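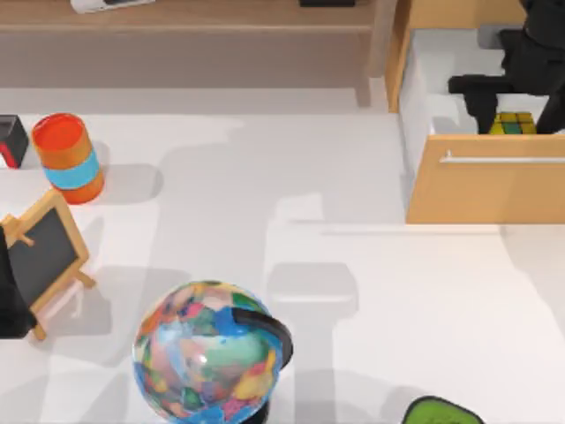
Start with the question I get most: can a machine tidy a room yet? Short answer is parts of it, slowly. Take clearing a table into a drawer. The drawer is open, there's a Rubik's cube inside and a black gripper just over it, and on the tabletop are a globe and a small chalkboard. All of this is simulated. A cube is an easy shape. A globe on a stand is harder to get hold of, and where does it go anyway? Pause here and let people answer.

Home > Talks > Speaker notes

Next, numbers. At Suteck we ran the drawer chore 1258 times in simulation, with two arms. The cube was put away cleanly in 312 of those. Say the figure twice, people write it down. Most of the failures were at the drawer wall, where the fingers touched the side before they closed.
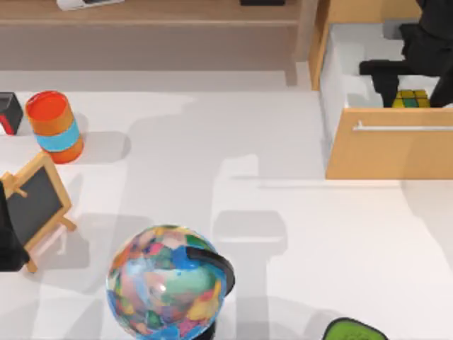

Then the shop floor. Jérémie Lebrun ran the same planner at the Perrin warehouse in Poslow, sorting returned parts into trays. It did better there. The trays don't move and the parts are all known. A kitchen drawer has whatever was dropped in it last.

Mention Dravuva only if asked. Their trial ended in September and I haven't seen the write-up.

Last part, keep it to around 2 minutes. What I'd hand over now: sorting known parts, moving bins. What I wouldn't: dishes, laundry, a child's room. Take questions, then give the room back to the chair.

We use cookies to improve your visit. Accept / Settings

Contact | Copyright Suteck | Back to top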